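Savari Press Pass Recorder, second edition

I put this little recorder together for people who do what I used to do, which is sit in the back row of council meetings and court hearings and try to get down what was said before somebody decided it wasn't said. I spent 18 years on a small daily in Tembridge, and I lost more good quotes to dead batteries than to any lawyer (though the lawyers had a pretty good run too!).

So the Savari does one job. You press the big button, it records, and it writes two copies at once, one to the built-in memory and one to a card you can pull out and hand to your editor. Both copies are locked with your own passcode. I don't have it, my shop doesn't have it, and if you forget it I can't help you, so please write it down somewhere sensible.

It holds over 200 hours of speech. I know that sounds like plenty, but if you've ever covered a zoning fight you'll understand why I didn't stop at 50.

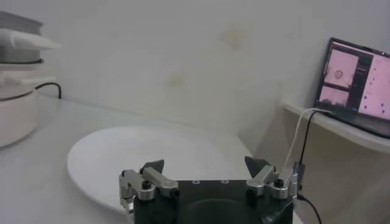
Laptop on the shelf, white plate-like disc on the table.

The second edition has a louder playback speaker, a belt clip that doesn't snap, and a time stamp you can read out to a press officer over the phone. That last one came from a reader in Trarkstead whose paper was told an interview "never took place." With the old model you had to plug in to see the stamp, and that's a pain when you're standing in a parking lot.

What comes with it: the recorder, one card, a charging cord, a soft pouch and my printed booklet on keeping notes and sources safe. The booklet covers general habits only. Rules on recording people are different from place to place, so check yours before you press anything.

I made 3000 of these in May and there are 617 left. Small newsrooms and student papers get the lower price, just put the name of your paper in the order notes and I'll fix the total before I charge you. Freelancers too, I was one.

The Zacharias clip-on mic fits both editions and is sold separately. If you already own the first edition, your old cards will work in the new one, but the old belt clip won't fit.

Page updated 18 Sep 2025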